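From: Corina Surdu
To: Trasow stargazing and sign-reading list
Subject: Re: Moon in Cancer and all this moping

On 4th June, Oliwia Zalewska wrote:
> My sister is a Cancer with a Leo rising and she has been
> weepy for 4 days straight. Is it the moon, or should I be
> looking at her rising sign? She won't let me read her chart
> without her birth time and Mom only remembers "before lunch."

Oh Oliwia, I felt this one! My oldest is a Cancer too, and when the moon comes around to her own sign I just put the kettle on and keep my opinions to myself. It passes through in two days and a bit, so by now I'd say your sister is past the worst of it – though mine can hang on to a mood well after the moon has moved along.

About the birth time, "before lunch" is no good for a rising sign, I'm afraid. It changes every couple of hours, so she could be a Leo or a Virgo and you'd never know. Serpil Sönmez had the same trouble with her husband's chart and wrote to the records office in Presunberg, and they sent a copy with the time on it, 23 minutes past ten. She had been reading him as the wrong rising sign for nearly 4 years, bless her, and says he makes more sense now.

Until you get it I would read her by sun and moon only. Şükran has a spare copy of the old Mokier tables if you'd like to borrow them, but please have them back before our September get-together, as I've promised them to Zyanya next.

Hugs to your sister,
Corina

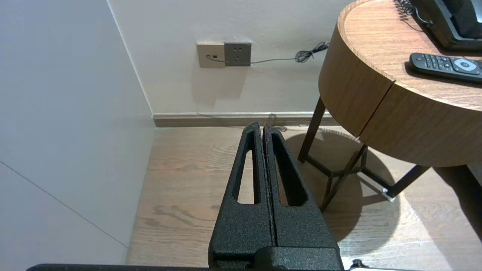

Can I read a chart at all with no birth time?
You can still read the sun sign and most of the planets, but leave out the rising sign and the houses, and check whether the moon changed signs that day.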